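Unit 4 handout: setting up and looking after the parts-handling cell

Course: Robot Cell Maintenance, Herkstead campus
Prepared by Henryk Śliwiński. Revised Jul 9, 2026.

These notes go with the bench sessions on the PC parts cell. Read them before you come in. The wiring diagrams and the full checklist are in the Proseck binder beside the cell door, and you'll need the binder for section 5.

## 1. What the cell does

The arm moves desktop computer parts between a fixture board and a tower case. The board holds the parts in known places. The tower is the awkward end of the job, with wiring hanging in the way and little room for the gripper to turn.

Most faults reported on this cell come down to one of three causes: the board has shifted, the fingers are out of line, or a cable has moved inside the case. Check those before you open the program. Last term's groups spent a lot of bench time editing positions that were correct to begin with.

## 2. Before you start

- Sign the log and read the last two entries.
- Put the controller in manual and set the speed override to 24 per cent.
- Hang your tag on the isolator if you are going to touch the fingers or the linkage.
- Have the hex keys, the feeler gauges and a lint-free cloth on the trolley.
- Take off lanyards and roll up loose sleeves.

The cycle counter is on the second page of the pendant. Write the number in the log before anything moves. It read 1,322 when these notes were revised. The linkage gets a full inspection every 1,000 cycles, so work out when the next one falls and pencil it in.

## 3. Setting the fixture board

The board is 3D-printed. Printed parts wear at the corners first, and a holder can look fine from the front while its mouth has opened up. Run a gauge down each slot. If it passes without touching, mark the holder with tape and tell your instructor. Don't pack a worn slot with tape or card.

Each holder only suits one kind of part. Memory modules stand upright in the narrow slots, the processor sits in the square holder, and the receptacle at the upper right takes the long blue part.

Set the board in this order:

1. Wipe the back of the board and the surface it mounts on.
2. Fit the board and bring the clamps up finger tight.
3. Jog to the reference point at the processor holder and check the offset.
4. Tighten the clamps in a cross pattern, a little at a time.
5. Jog to the receptacle and check again. If the first point is good and this one is out, the board is rotated.
6. Save the offset under your group's name. Do not overwrite the master.

Check the receptacle with the blue part in the fingers. An empty gripper will reach the position even when the board is rotated, and the error only shows up as rubbing once there is a part to go in. Use the wrist camera view on the pendant screen and look at both sides of the opening.

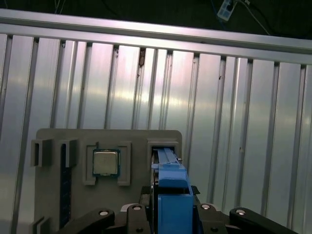

*Figure 1. Receptacle check on the fixture board, blue part held between the finger pads with its narrow end in the opening.*

If the part binds, stop and back out along the same line. Never twist it free with the wrist joint. Log which side it touched on.

## 4. Looking after the gripper

The gripper is a parallel type driven through linkage arms. The pivot pins carry the load and are the first thing to go slack. With the isolator off and tagged, hold each finger near the pad and rock it gently. You should feel next to nothing. If there is a click, find the pin it comes from and note its position.

Weekly:

- Clean the finger pads with the dry cloth. No solvent.
- Check every screw on the plates and links for movement. Use the torque in the binder, not your wrist.
- Open and close the gripper fully and listen for scraping.
- Look for fresh rub marks on the black plates. A mark on the outside of a plate usually means it has been touching a case.

When pads are changed, change both. Danuta Nowakowski keeps the spares in the Jakubowski cabinet, drawer 285, and will want the old pair back.

## 5. Checking the reach into the tower

Do this check with two people. One runs the pendant and the other watches the case from the side and calls stop. Agree on the words you'll use before the arm moves.

Power supply leads are the main hazard. They hang in loops and never sit the same way twice after someone has been in the case. Look at the drive area first, where the power connector and the blue SATA cable run close to the metal bracket. Keep the fingertips closed on the way in and move in short jogs. If a wire rests on a fingertip, back out and move the wire by hand with the arm stopped.

Watch the plates as well as the tips. The body of the gripper is much wider than the fingers and passes over the motherboard on the way, close to the memory slot and its clip.
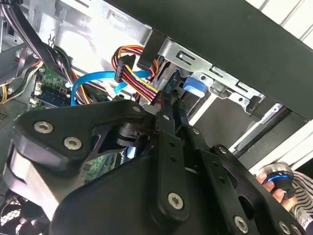
## 6. Common faults

| What you find | Check first |
|---|---|
| Part rubs on one side of a holder | Board rotation, then holder wear |
| Part drops during a move | Pad condition, then grip force |
| Fingers close off centre | Pivot pins and link screws |
| Arm stops on entry to the case | Cables in the path |
| Every position is out by the same amount | Wrong offset loaded |

The last one is common at the start of a session. The previous group's offset stays loaded until somebody changes it.

## 7. What to hand in

Each pair hands in one log sheet, with the counter reading at start and finish, the two offset readings from section 3, and a note on any pin or screw that moved. Write what you found, including the checks where you found nothing. Sheets go in the tray outside the Hunembridge room before the next bench session.

Students who missed the April induction must see Henryk before booking time on the cell.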